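Traditional Plants and Food Forum > Trees and Shrubs > Preparing acorns, cold leach or hot?

oakandash
Posted 1 February 2025

I picked up 3000 grams of acorns from the big white oak behind the Brullton library in December and they have been drying in trays since. My grandmother boiled hers, dumped the water, and boiled again until they stopped tasting bitter. Most of what I read now says to grind them raw and soak the meal in cold water. Has anyone done both with the same batch? I mostly want flour for flat bread, maybe some for thickening soup.

pestano_hill
Cold, if you want bread. Boiling cooks the starch and the meal won't hold together afterward. You end up adding so much wheat flour that you can hardly taste the acorn. For soup it makes no difference.

Josefina Durán
I have done both. Hot takes an afternoon and cold takes me a week with the jar in the refrigerator, changing the water morning and night. I let the meal settle before pouring so the fine starch stays in the jar. The people who get poor results with cold leaching are usually pouring that off.

My last batch was 800 grams of shelled nuts, ground fine in a blender with water.

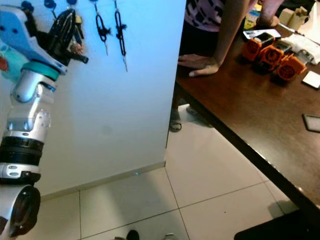
I taste a pinch every day from the fourth day on. When there is no dry feeling left on the tongue I squeeze it out in a cloth and spread it on a tray to dry. Keep the tray somewhere with moving air — it goes sour quickly if it sits damp.

litholm_anna
A week seems long. White oak is usually done for me in three or four days. Red oak is the slow one. Are you sure of your tree?

Josefina Durán
It's a bur oak, the caps are hard to mistake. I may grind coarser than you do. I would still go by taste and not by the day.

tello_a
I'll disagree with pestano_hill on boiling. My family's flat cakes were always made from boiled acorns and they held together fine. They were mashed while hot, pressed thin, and cooked slowly on a dry pan. It's a different bread, denser, but there was no wheat in it at all.

One thing on the boiling. Have a second pot already hot and move the acorns straight into it. The old people said going from hot water to cold sets the bitterness, and I have always done it their way.

pestano_hill
Fair enough, I was thinking of rolled dough. I've never had any luck pressing it.

usuga
Oakandash, did you sort them before you dried them? Float them in a bucket and throw out the ones that come up. Any with a small round hole have had a weevil in them. I skipped that one year and lost half the tray.

oakandash
I floated them the day I brought them in. There are a few holes showing now that I missed, so I'll go through them again when I shell. Anselmo (tello_a, I think we met at the Litholm seed swap), how thin do you press the cakes?

tello_a
Yes, that was me. As thin as a pencil. If they're thicker the middle stays gummy. Wet your hands first.

litholm_anna
And don't pour the first water down a sink you care about, it stains. I save mine for tanning scraps of hide. It keeps for a while in a lidded bucket, though you do have to skim the mold.

oakandash
Thanks all. I'm going to split the batch, half cold for flour and half boiled for cakes. Shelling starts tonight.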